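Week 4 – Do storage systems save time?

The usual claim is that sorting small parts into trays pays for itself. The Ernum study is quoted everywhere for this, yet it followed 13 workers at one site and let them time themselves. I would treat its figures with care.
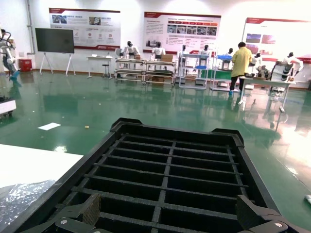
Ratanaporn's reply is better – 475 tasks, timed by outsiders – but it leaves out the hours spent sorting. Read both before the seminar and note what each one fails to measure.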